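4.2 Sharing a workspace without freezing up

Lajos Kiss
September 2, 2024

Our first version of the motion layer treated the two arms as if each had the table to itself, and it kept them apart with a simple lock. Whichever arm asked first got the middle of the table, and the other one waited politely at its side until the lock came free. It was easy to write and easy to trust, and we were rather fond of it for a while. The trouble is that a great deal of ordinary household work happens in the middle of the table, often with both hands, and a lock of that kind turns two arms into one arm and a spectator.

Drawer tasks made this plain. One gripper has to stay near the drawer unit while the other brings an item in or takes one out, and the space they need overlaps for most of the job. With the lock in place the planner, which we call Ziner, would finish the drawer motion, draw that arm all the way home, and only then let the second arm set off. Across 190 logged runs in our development set, the waiting took up more of the clock than the moving did.

The present version replaces the lock with a small rolling agreement between the arms. Every planning cycle, each arm publishes the stretch of path it means to follow next, padded by a safety margin, and the other arm plans around that stretch as though it were a solid thing. We look ahead 17 control steps. A longer horizon sounds safer, but it makes both arms timid, as each gives way to motion the other will probably revise before it gets there. When neither arm can find a clear path, Drokley (our arbiter, a few hundred lines of very plain code) picks one to hold still for 5 cycles and then asks again.

Perception feeds into this more than we had expected. The drawer unit may sit at any angle to the rail, so its pose is estimated afresh at the start of each run, and an open drawer is added to the collision model as its own box. Wrapped items gave us a harder time. Shiny film throws highlights that shift as a wrist camera moves, and our early detector was happy to report one item as two. We now ask for agreement over 7 successive views before a grasp target is passed along. Figure 4 shows the cell with the drawer unit in place and the bottom drawer open.

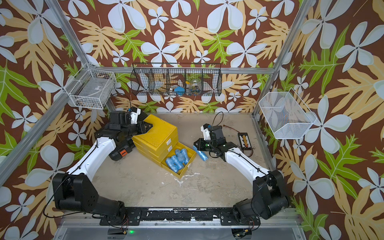

Figure 4. Two-arm cell, drawer task.

The same patience is useful at release. If the estimate of the drawer's free space changes while an item is being carried, the arm pauses above the table and replans from where it is, and the other arm is told of the pause through the same shared stretch of path. We had a separate message for this in January and were glad to throw it out, as the two channels could disagree and it took a good deal of head-scratching to find out which one was stale.

Comments

seokfan: Does the arbiter always favour the same arm when both are stuck?

L. Kiss: It alternates, and remembers its last choice between runs. Thanks for reading so closely!

Marg in Halifax: We had the same double-detection headache with cling film. Seven views seems like a lot, but I'll give it a try.

Contact: Kollico motion planning group | © 2024 Kollico | Back to top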